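Ticket 1815 – Livestream sound drops out during the homily
Opened 7/9/23
Status: Closed
Site: Skatholm parish, main church

Okay, I'm opening this one because I got three separate phone calls before I'd even had lunch. We stream the morning Mass through Mercado (same setup we've had since the lockdown days) and for the past few weeks the sound has been cutting out partway through the homily. The picture stays up the whole time. You can see Father talking, you can see people nodding along, and there's just nothing coming out. Then the sound pops back for the Creed like it was never gone!

What makes this one sting is that the homily was the big mission appeal for our sister parish in Burirura. Folks over there were watching on a phone hooked up to a speaker in the parish hall, and they got the hymn, the Gospel and then a long stretch of silent film. So I'd really like to get it sorted before their pastor visits later in July.

What I've tried so far:

Swapped the cable between the pulpit mic and the mixer. No change.
Put new batteries in the wireless pack, even though the pulpit mic isn't wireless. I was getting desperate.
Restarted the Pamasier box (the little encoder that sits under the choir loft stairs) and updated it. No change.
Watched the recording back with headphones. The drop comes 60 seconds or so into the homily, every single week I checked.

In the church itself the sound is fine all the way through, so the pulpit mic has to be working. I stood in the back pew on purpose to make sure.

Update, same evening

I went back over after Vespers with a thermos and did some test runs. Set a phone timer, stood at the pulpit and read out the Letter to the Philemon crowd (it's short, and I can get through it without losing my place). Stream sound was fine for the first bit and then gone, right on cue. Then I walked over to the lectern on the other side and read the same thing there. No drop at all, start to finish.

So it's something to do with the pulpit channel, and only on its way to the stream. I wrote all that down on the back of a bulletin and stuck it to the mixer so the choir people wouldn't move anything.
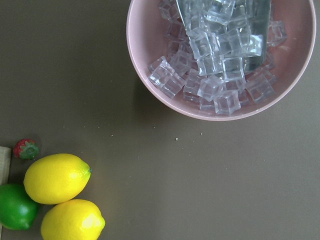
Reply from Pamasier support: Thanks for the very thorough notes. Since the lectern stays up and the pulpit doesn't, we don't think the encoder is at fault. Can you tell us what is plugged into input 3 on the box, and whether "auto mute on idle" is switched on for it? It went in with the last big update and it listens to one input only. If that input is quiet for a minute, it closes the group that input belongs to.

Well, that got me off the couch. Input 3 is the organ. And the organ and the pulpit are in the same group, which I'm pretty sure was me, back when we ran out of labels. So the organ plays the Alleluia, the organist stops, Father reads the Gospel and gets going on the homily, and the box decides everybody in that group has gone home.

I did wonder why the Gospel always came through okay, but our deacon reads it from the lectern, and that's in a group of its own. Same with the Creed – the organist gives us a note to start the sung response right before it, and up comes the group again.

What I changed:

Auto mute is now off on all inputs.
Pulpit has its own group. Organ has its own group.
Saved the whole thing as preset 71, because the low numbers are full of old Christmas concerts and I'm scared to delete any of them.

Ran the Philemon test two more times from the pulpit with the organ switched off completely. Sound held all the way through on the stream and on the recording. I also had Burirura try it from their end on the phone and speaker, and they heard me fine (they said I read too fast, which is fair).

Reply from Pamasier support: Glad it's holding. If you restart the box, please check that it loads your preset and doesn't go back to the factory one.

It did go back to the factory one! Fixed under Settings, Startup, "load last used." Restarted it again and it came up on the right preset.

I'm going to record the mission appeal over again with Father after the evening Mass and send the link to Burirura, so they get to hear the part that was about them. Closing this ticket. The buzzing in the cry room speaker is a separate thing and I'll open a new one for it.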